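Kan Street Reading Room: progress report to the Fornness Fund
Second period, covering the work up to the end of December

Dear all at the Fund,

You asked us to keep this one shorter than the last, and to put the bad news nearer the front. The bad news is the roof. The good news is that the roof is now somebody else's budget line, the landlord having agreed in writing that water coming through a ceiling is a landlord matter. It took 24 emails to establish this. We have kept them all in case you ever want to fund a small museum.

What the money was for

Your grant pays for the local newspaper project: sorting, repairing, indexing and scanning the back issues of the Zallum Courier that were left to us in boxes when the paper closed its office. The boxes were labeled by year. The labels were optimistic. One marked "spring" held two parish cookbooks, a run of seed catalogs and a single issue of the Courier, from the fall.

Where we are

We have now opened, sorted and listed 191 bound or bundled volumes. That is every one we took in, and it means the sorting stage is finished, three weeks behind the plan we gave you. The plan assumed that bundles tied with string could be untied. A good number had been tied by a person with strong feelings about knots, and the string had bitten into the outer pages. Those went to the repair pile, where they joined everything stored under the old office sink.

Repair is going slowly and well. Small tears are being mended with thin tissue and wheat paste, which is cheap, reversible and smells like a kindergarten. We had budgeted for ready-made repair tape and have spent less than half of that line. We'd like to move the difference to storage boxes, where we are over. A revised budget sheet is attached, with the change in the third column. Please say if you'd prefer a formal request. We can do formal.

Indexing is the part people ask about and the part that has moved least. We set out to index births, marriages, deaths and "items of local interest" without first agreeing what was of local interest. For the first month one indexer recorded every prize vegetable and the other recorded none. There is now a two-page guide. Vegetables are in if they won something.

Scanning started late. The Giltix software we chose for reading the old type does well on headlines and treats the classified ads as a kind of poetry. We have had a wanted notice for "a quiet house" come out as "a quiet horse," and we aren't fully sure it was wrong. Every page of ads is now checked by eye against the paper copy. This has roughly the effect on the schedule you would expect, and we have moved the completion target for scanning into the next period.

The public side

Two open evenings were held. The first clashed with a school concert and drew a small, loyal crowd, mostly people whose children don't play anything. The second was packed, because we had put up the 1950s wedding pages and word got out. Several visitors put names to faces in unlabeled photographs, and in one case two visitors put different names to the same face. Both names are in the index, with a note, and we are staying out of it.

The Monday drop-in continues. Most people come for a grandparent and stay for the furniture ads.
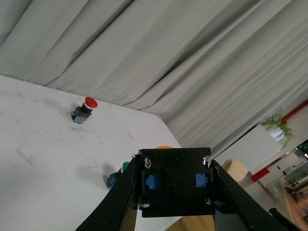 Will the index be searchable online by the end of the grant?

The births, marriages and deaths will be, for every year we hold. The items of local interest will follow in the order they are checked, and we expect the last few years to be still missing when the grant closes.

Spending

We are within the total. Staff time is on target, repair is under, boxes are over, and printing is over by the cost of one banner, which had to be done twice after Zallum lost an L.

Next period

We plan to finish the repair pile, get the first batch of scans online and hold 2 more open evenings, having now consulted the school calendar. We will also need a decision from you on the bound volumes too tight to lie flat. Cutting the spines gives better scans and worse books — our preference is to leave them alone and live with a shadow down the middle of the page. If you feel otherwise, please tell us before we start on them.

With thanks,
The Kan Street Reading Room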